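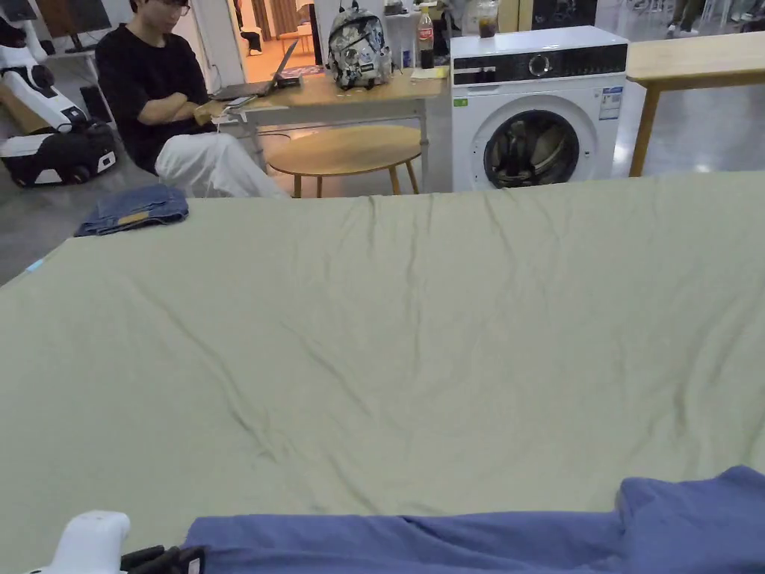 The covered table at Jamotau, with the washing machine behind it.

Joaquim Cunha folds clothes standing up, and he asks his visitors to stand also. "When you sit, you fold with the fingers only," he tells me. "Standing, you use the whole arm, and the shirt becomes flat."

I met him at Jamotau, the laundry and folding workshop which he opened in the Nogueira quarter after 20 years in hotel linen. I wanted to talk about his courses, but he wanted first to talk about the cloth on the table.

"People come and they look at the washing machine," he says. "They ask how many turns it makes, which program is good for wool. I answer, of course. But the work is on the table. A machine can wash a shirt very well and after this you can ruin it in one evening, if you leave it in a ball."

The cloth is a large sheet of plain fabric. He puts it there because a bare table top is slippery, and a sleeve that you have put in its place moves again when you pull the other one. The sheet holds it a little. I noticed that it had many wrinkles, and I asked if this was not a problem for a man in his profession. He laughed. "I iron the shirts. I don't iron the table."

His first table was a Vondby, bought second-hand, and it was too low. He worked with it for one winter and his back still remembers. Now he measures the height from the elbow of the person who will fold the most, and he takes away the width of one hand. For someone tall he puts blocks under the legs.

The order of the work is always the same. Trousers are first, because they are heavy and easy and they give you confidence. He closes the button, lays one leg on the other, pulls the seat out to a point and folds from the bottom up. Jeans he folds only two times. "More than this and you have a brick," he says. Then come the towels, and only at the end the shirts.

I asked why he leaves the difficult thing for the end, when everybody is tired.

"In the hotel we did the opposite, and each morning began with a bad mood. We had 600 pieces on a normal day. If you start with shirts, you see the mountain and the mountain does not go down. With trousers it goes down fast. It is a small trick on yourself, but I have done it for so long that I believe in it."

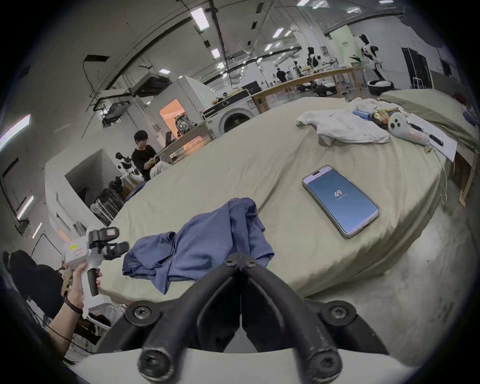
How do you fold a soft cotton shirt that does not keep its shape?

Take it by the two shoulders, shake it once, and lay it with the front down. Smooth it from the collar to the hem with the flat of the hand. Bring in one side with its sleeve, then the other, and fold the hem up to the collar in two steps. If the cotton is very soft, put a sheet of thin paper inside before the last fold.

He gives this explanation slowly, with his hands in the air, folding a shirt which is not there. His students practice it until they can do it while they speak about something else. A course takes 72 minutes, without pause. He tried longer ones in April, but he saw that the folds became worse after the first hour and he returned to the short form.

Not all students are beginners. Some come from the dry cleaner's on Demton street and want to be faster. Cunha is not very interested in fast. He prefers the people who arrive with a bag from home, with the odd socks and the pajamas that have lost their elastic, because there he can see how a family lives with its clothes.

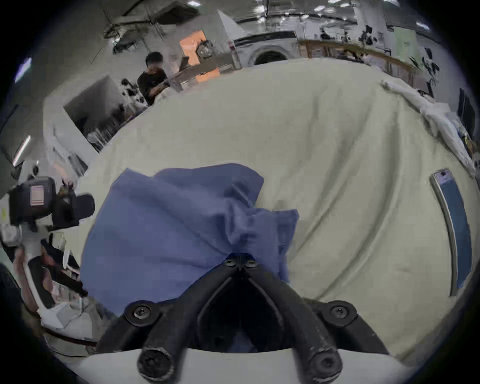 Blue cloth waiting to be folded, with more laundry at the side of the table.

About drawers he has strong opinions. Standing the shirts up like books is good for children, he thinks, because they can take one and the others stay. For adults he recommends a normal pile, not higher than a hand. Fitted sheets he rolls, and he does not feel guilty.

Before I left I asked him what he does with his own laundry. "It stays in the basket until the end of the week," he said. "My wife folds it. She does it in another way, and I don't say anything."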